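Subject: Re: [teleop-practice] Folding demos: when to stop and start again?
Date: 5/14/21
To: teleop-practice list

Drenulcombe wrote:

> We have just moved from pick and place to cloth and I would like to
> hear how others handle it. We run two leader arms by hand and the
> followers copy them. With blocks it was easy to say what a good
> demonstration was. With a shirt the operator makes a fold, it comes out
> crooked, they pull it straight, then they carry on. Do you keep that?
> Or do you bin it and record again?
>
> Second question. How much do you vary the starting position? Our first
> batch all began with the shirt square to the table and the policy
> falls over if the collar is a hand's width to one side.
>
> Third, and this is more of a moan, our operators are slow. A tidy
> fold takes them far longer with the arms than it does with fingers and
> they get tired and start to rush the last part. Any routine that
> helps would be welcome.
>
> We are on the same sort of small two-arm setup as most people here, so
> nothing exotic.

We went through all three of these over the winter at Pralham, so I will take them in order. Some of this I sent to the list in December in a shorter form, but we have changed our minds on a couple of points.

On keeping the corrections. We started out strict. Any fold that needed a second go was thrown away, and we ended up with a very clean set and a policy that had no idea what to do when a corner slipped. It would carry on with the next step on a shirt that was half unfolded. So we now keep corrections, with conditions. The operator has to notice the fault straight away, fix it in one or two moves, and then go on as normal. If they are still fiddling after that, the episode goes in a separate folder and is not used for training. We do not delete it, as we have twice gone back to that folder when we wanted examples of failure for the success classifier.

The set we train on at the moment is 623 episodes, all upper-body garments, all folded to the same end shape. The strict set before it was smaller and scored better on the easy starts and much worse on everything else. I would not read too much into the comparison, as the lighting changed in between and so did one of the operators.

One thing that helped more than I expected was splitting the task into named stages and having the operator press a pedal at each change of stage. Ours are: flatten, first fold, second fold, tidy, release. The pedal only writes a mark into the log. It does not affect the arms. But it makes the operator decide that a stage is finished before moving on, and that alone cut down on the half-finished folds. It also means you can look at one stage on its own across the whole set. When we did that we found one person was doing the first fold from the hem and everyone else was doing it from the top. Both are fine ways to fold a top, but you do not want them mixed in a small set unless you have some way of telling the policy which is which.

We now do it from the top for everything. The thinner sleeveless ones are the awkward ones for this. There is very little to get hold of at the straps, and the folded part tends to bunch when it goes over. 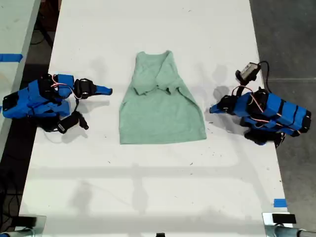
Mint sleeveless top with the upper part folded over, both arms down at the sides of the cloth.

A band of rumpled cloth across the middle is what we would call acceptable at the first fold, so long as the hem is still straight. We used to ask operators to smooth it there and then. That was a mistake, as each of them smoothed it in their own way, some with the side of the jaw, some by pinching and pulling outwards, and the arms picked up a vague dabbing motion that did nothing useful. Smoothing now belongs to the tidy stage only, and it is done one way, with the closed jaw drawn from the centre to the edge. If the rumple has dragged the hem out of line then it counts as a fault and gets corrected or the episode is set aside.

We also have a rule about where the arms go between stages. They come back down to the sides, low, jaws pointing in. It is dull for the operator and it adds a little time to each episode, but the overhead view then has a clear look at the garment at every stage change, and the policy learns a pause at which it can be stopped safely. Before we had the rule, people would hover over the cloth while they thought about the next move, and the hovering got learnt along with everything else.

On starting positions. Yes, you need much more variation than you think, but put it in on purpose. If you tell operators to "vary it a bit" they will all vary it in the same direction, usually towards themselves. We keep a deck of 10 cards. Each card has a drawing of the table with the garment on it at some offset and angle, and a word or two such as "hem turned under" or "one side creased". The operator draws a card, lays the garment out by hand to match as best they can, and then goes to the leader arms. The match does not have to be exact. We shuffle when the deck runs out. The cards were drawn with a marker pen in one afternoon and they have lasted well.

Two warnings about this. Do not let the same person lay out the garment and also judge whether the start was "fair". They will quietly put the hard ones closer to easy. And do not put in starts that the arms cannot reach. We had a card with the collar hard up against the far end and the followers were close to full stretch, which made the motion jerky. Those episodes did harm out of proportion to how many there were. We took the card out and replaced it.

For your collar problem in particular, I would record a small extra batch with only sideways offsets and see if that fixes it before you redo the whole lot. It did for Nair, I believe, though they are on towels, and towels are forgiving.

On slow and tired operators. We found these things useful:

Short blocks. We do 4 garments, then a break away from the rig, then 4 more. People complained that it broke their rhythm. The episodes at the end of long sessions were plainly worse, so we kept the breaks.

A practice fold that is not recorded at the start of each block. Hands need to get used to the delay again, even after ten minutes away.

Fold the same garment with your fingers first, but only using finger and thumb of each hand. It sounds silly but it shows new operators which grips are available to them. Most people fold with flat palms and forearms and do not know it.

No talking about speed. We had a chart of times on the wall for a while and took it down. The times improved and the folds got worse. If you want faster motion from the policy there are ways to get it later, and a careful demonstration played back faster is still a careful demonstration.

Check the leader arms for stiffness. One of ours had a wrist joint that was tighter than the other, and the operators were working round it by turning the whole forearm. We only found out when somebody swapped seats. A loose screw and a rubbing cable were the cause. It is worth moving both leaders by hand with the power off at the start of each day and comparing them.

On the last-part rushing, the tidy stage is where we saw it too. Our fix was to make release a stage of its own with its own pedal press. The jaws must open fully, and the arm must lift clear before it moves away. A lot of our early failures were a jaw that opened a little and then dragged the top layer off as it left. If you look through your own episodes you will probably find the same thing in the final couple of seconds.

Camera placement came up on the list last time so I will add a line on it. The wrist views matter a good deal for cloth. With blocks we could get by on the overhead view alone. With cloth the overhead view cannot tell one layer from two, and the operator cannot either if that is all they have. Wherever your cameras are mounted, make sure they do not get nudged. We take a still at the start of each session and lay it over the one from the day before. We once recorded for the better part of a week with one view turned a few degrees, and had to decide what to do with all of it. In the end we kept it and it did not seem to matter, but I would rather not have had the worry.

The log format we use for the stage marks is plain text, one line per press, with the time and the stage name. The longest log we have in the current set is 3756 lines, but that is one of the combined session files with the gripper events written in as well. I can post a sample if people want it. The people at Jeltthorpe have a reader for it that is tidier than ours and they might be willing to share.

Things we have not solved: anything with buttons, anything with a slippery lining, and dark cloth, where the layers are very hard to tell apart on the overhead view. If anyone has had luck with dark cloth I would like to know what lighting you used. We tried a lamp low down at one side and it helped the operator but made the shadows of the arms much harder, and we were not sure that was a good trade.

Drenulcombe, what end shape are you folding to? If it is the same as ours I can send you the card drawings.

Pralham bench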